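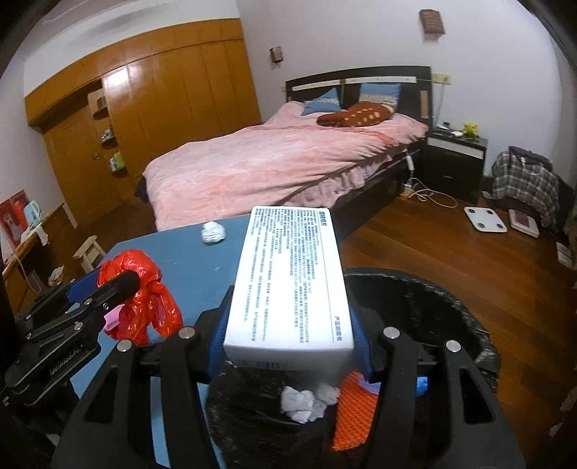 4.3 Publication d'un rectificatif dans Grokitz

Le module Rectificatifs de Grokitz permet de corriger ou de retirer un contenu déjà diffusé, y compris lorsqu'il provient d'une agence abonnée. La rubrique « Texte imprimé » s'applique aux fautes relevées sur un support papier. La pièce jointe doit y rester lisible : une face de carton couverte de colonnes serrées de petits caractères chinois, photographiée de côté, sera pivotée avant l'envoi, et son titre saisi à part dans le champ Légende.

1. Ouvrez l'article concerné et relevez son identifiant (par exemple 1592).
2. Dans le menu Édition, choisissez Rectificatif, puis Nouveau.
3. Sélectionnez le motif : erreur factuelle, contenu offensant, attribution erronée ou légende inexacte.
4. Rédigez la note. Le champ accepte 1 000 caractères, espaces comprises.
5. Indiquez la source. Pour un dessin ou une dépêche fournis par Cerketti, cochez Contenu tiers.
6. Cliquez sur Soumettre. La note passe à l'état « En attente ».

Remarque : deux validations sont requises, celle du chef d'édition et celle du service juridique. Le profil Margaritis (édition de Dredville) regroupe ces deux droits.

Attention : le retrait d'un contenu tiers ne résilie pas le contrat de diffusion. Les livraisons suivantes restent actives jusqu'à leur suspension dans Sources > Abonnements.

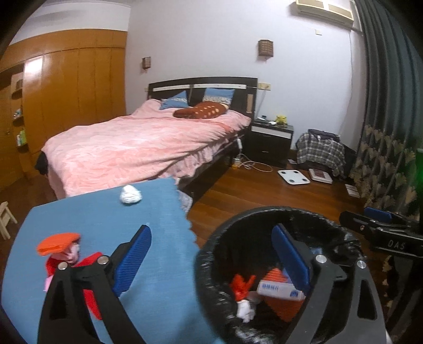 Peut-on modifier une note déjà validée ?
Une note validée est verrouillée. Créez un second rectificatif et reliez-le au premier par le champ Référence.

4.4 Messages d'erreur

Code 371 : identifiant introuvable. Vérifiez que l'article n'a pas été archivé. Un article archivé doit être restauré depuis Archives > Restaurer avant toute correction.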